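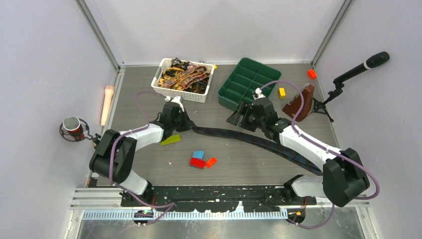

Okay, paint people, I've read the whole thread on the back bedroom twice now and I'm still team lavender. The trouble with the word is that everybody pictures something different. Rin hears lavender and thinks of Easter baskets. I mean the very pale kind, nearly white, like the walls behind the gray tabletop up top – see how it hardly counts as purple until you look over at those thin cables, which really are purple? That's the strength I want. If I could walk into a store and say "that, please" I would, but what you get is a rack with 87 little cards on it and every one of them looks gray under those lights.

On Mon at 9:40 pm, Rin Oda wrote:
> I love you but please do not paint a north room purple. We did
> our place in Wultisley in a shade called something like Misty
> Orchid and by February it felt like living inside a bruise. Go
> with a warm white and buy a nice blanket. Also how many coats
> are you planning over that green? Because the answer is more
> than you think.

Rin, the bruise line made me laugh so hard I read it out loud at dinner! But your Wultisley room had that dark carpet, and those tiny windows, and (sorry) the brown curtains. I think any color would have given up in there. Mine has bare floorboards and one big window, and the afternoon light bounces in off the neighbor's garage, which is white and enormous and finally good for something.

On the coats – you're right and I hate it. I did a test patch by the closet with 2 coats of the Arier sample and the green still came through like a ghost. So primer first. My sister swears by the stuff from Dredomico but the can says not to recoat for 8 hours, and I only get to paint after the kids are in bed, so that's one coat a night and me sleeping on the couch with the windows open. Has anybody on the list used it over old semi-gloss? Did you sand, or just wash the wall down and hope? I am a washer and hoper by nature, but I'd like to do this room once.

Ceiling question too. I was going to leave it plain white, then I saw a bedroom on the Oshima site where they ran the wall color right up and over, and it looked so calm. It could also look like the inside of an egg. Opinions welcome, strong ones especially.

I'm starting in March whatever happens, because my mother is coming to stay and she can't sleep next to a green wall with a test patch on it. If anyone near me has an extension pole I could borrow for a week, I'll pay in banana bread.

2 replies
947 views
Share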